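**Dishwasher loading** is the everyday job of moving used plates, glasses, pans and cutlery from the sink or counter into the racks of a dishwasher so that water can reach every dirty surface. It sounds like the smallest of household subjects, yet it has its own vocabulary, its own long-running quarrels and a surprisingly rich body of advice – most of it passed along by people standing in the kitchen with strong opinions. 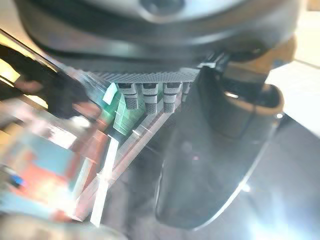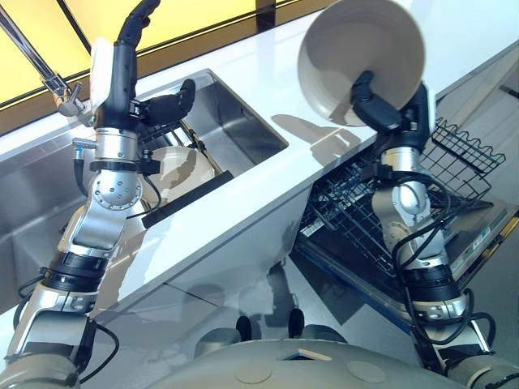 The layout of the kitchen shapes the work more than the machine does. Most household dishwashers are installed within a step or two of the sink, partly so that they can share its water supply and drain, and partly because that is where the dirty dishes already are. A deep rectangular stainless steel basin, with a round white plate standing at an angle inside it and the dishwasher open nearby, is about as classic a starting point as the subject offers. A deep basin holds a whole meal's worth of plates out of sight, and a smooth counter beside it gives the loader a place to sort before anything goes in.

## Scraping and rinsing

Scraping means pushing food scraps off the plate and into the trash or compost. Rinsing means running the plate under the faucet. Nearly all modern guides ask for the first and treat the second as optional, and many discourage it outright, as detergents are made to work on some soil. Dried egg, oatmeal and melted cheese are the usual exceptions, and a short soak in the sink takes care of them beautifully.

## Lower rack

The lower rack is the home of plates, bowls, pots and serving dishes. Plates stand on edge between the tines, with their dirty faces turned toward the center on most models. Large platters and cutting boards go along the sides or the back, where they won't block the detergent door or stop the spray arm. A quick spin of the arm by hand before closing up is one of the great small habits of kitchen life!

Bowls are the real puzzle. They nest happily, and nested bowls come out dirty, so they need to be tilted and overlapped only a little.

## Upper rack

Glasses, cups and lighter plastics belong on top. Glasses fit between the tines instead of over them, and anything with a hollow base does best at a slant so that it won't hold a puddle. Many upper racks can be raised or lowered to make room for tall plates below – a feature plenty of owners go years without discovering.

## Methods and enthusiasts

Beverley Dawber's booklet *The Brokum Rack Book* is a delight for anyone who enjoys this sort of thing. It sets out 39 loading plans, each drawn from above, including 4 for households that cook mostly in one large pan. Noel Manalastas, who revised the second edition, added the "back row first" rule: fill from the rear of the rack forward, keeping matching pieces together, which makes unloading much faster too.

## Items usually left out

- Cast iron and carbon steel
- Wooden spoons and boards
- Good kitchen knives
- Insulated mugs, unless marked as safe
- Hand-painted or gilded china

## Unloading

The lower rack is normally emptied first, so that any water sitting on the cups above doesn't drip onto dry plates.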